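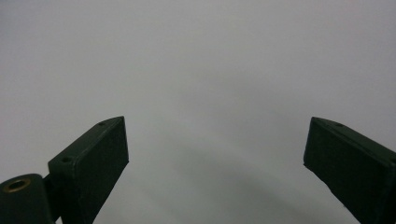

*Pale gray with a soft curve of shadow.*

# Plellota pen pal swap: your questions

Updated 12/16/22. I get the same emails over and over (I love them, keep writing!), so I've put my answers in one place.

**How do I join?**
Send me your name, mailing address and a few lines on what you like to write about. I do the matching by hand, usually with a big cup of tea, so give me a week or two. We're at nearly 80 members now and I still read every note myself.

**Can I ask for someone my own age?**
You sure can, but I'd try being flexible. My longest-running pen pal is Santeri Juntunen – he had decades on me when we started, and we've swapped 44 letters so far, mostly about soup and bad weather.

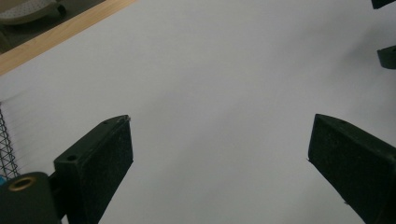 **How long should a first letter be?**
Two pages is plenty. Say who you are, ask a couple of questions, and tell one story from your week. A postcard is fine too if you're nervous.

**My pen pal has gone quiet. What now?**
Wait 45 days, then send a short, friendly card. Mail gets lost, people move, babies show up! If you still hear nothing, email me and I'll find you somebody new.

**What's the Tondivitz round?**
Our group letter. It goes from person to person, everyone adds a page, and you take your old page out when it comes back to you. The next one leaves in May. Please don't sit on the envelope – I did that once and I'm still hearing about it.

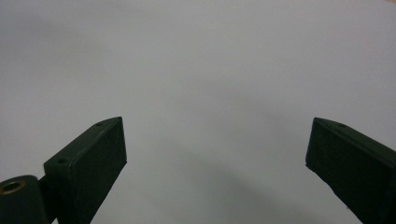
*Dark green and wide open, over light gray.*

**Do you share my address?**
Only with the person I match you with. If you join the round, the next person on the list gets it too.

**Can I send gifts?**
Flat things only, please: stickers, tea bags, pressed leaves within your own country. Anything bulky, ask your pen pal first.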